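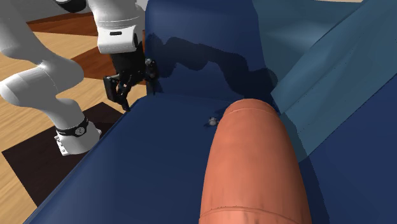

Figure 3. Rendered view of seating in dark blue, with a small grey object left on the seat surface.

4. Lost property as a problem of furniture

4.1 Where things go

Studies of lost property tend to begin at the counter, where an object has already been found, tagged and put on a shelf. By then the interesting part is over. We were more concerned with the stretch of time between a person standing up and an object being missed, and with the seat on which that stretch is usually spent. Soft seating is very good at keeping things. A hard bench gives up a dropped key at once, with a noise. A sofa accepts the key, closes over it and says nothing for months.

The four sites differ in how they seat the public. Vurnbridge library replaced its chairs with low sofas in the last refit, and the reading room there is now the most comfortable place in town to lose a glove. Pretside kept its wooden benches, mostly for lack of money. Kneath has a mixture, arranged according to a plan that we were shown and did not understand. Wonance, the smallest of the four, has armchairs donated by its users, no two of the same height.

Across the study period the four counters logged 2487 items. Of these, 800 came from seats or from inside them, and the rest from floors, restrooms, coat hooks and the photocopier, which alone could support a separate paper. Items handed in at the door with no account of where they had been found were left out of both figures.

4.2 Color and the missed object

Our first guess was that dark upholstery hides things. Small grey items on a deep blue seat, as in Figure 3, ought to be harder to notice than the same items on a pale one, and staff at Vurnbridge said as much before we had asked. The logs support them only in part. Dark objects on dark seats did stay unclaimed longer than dark objects on light seats. For grey and silver objects the color of the seat made little difference, and for anything pink or orange it made none at all. A bright umbrella is still forgotten. It is simply forgotten in full view.

What mattered more was the depth of the seat. On deep sofas people put their belongings beside the hip, slightly behind the line of sight, and then get up facing forward. On benches they hold things in the lap or put them on the floor between the feet, where they are kicked on departure and so remembered. We had not expected kicking to do so much of the work, but it came up in more interviews than any form of memory aid, including the polite signs that Kneath has posted at every exit.

4.3 What people say they do

We interviewed 102 people who had come to a counter to claim something. Most described themselves as careful. Several described themselves as careful while leaving a second item on our table, and we gave these back without comment. Asked where they had last had the object, claimants named a surface far more often than a room: the arm of the chair, the seat, the ledge. They were usually right about the surface and quite often wrong about the building. One claimant at Pretside gave an excellent account of a sofa, down to the stitching – Pretside has no sofas – and was reunited with a scarf at Vurnbridge the same afternoon.

Claimants were also asked how long the object had been missing. Their answers were shorter than the logged interval in almost every case, and the gap was widest for glasses. People who had been without their reading glasses for three weeks reported a few days, perhaps from some reluctance to say what they had been reading with in the meantime.

4.4 Limits of the logs

The logs are only as good as the people who fill them in at ten to closing. "Seat" at Kneath covers anything with a cushion. Wonance used the entry "usual place" through most of March, and the person who knew what this meant has since moved to another branch. We coded these entries as unknown. Coins were not logged anywhere, although every site admitted to finding them, and we did not press the matter. Section 5 turns to the coat hooks.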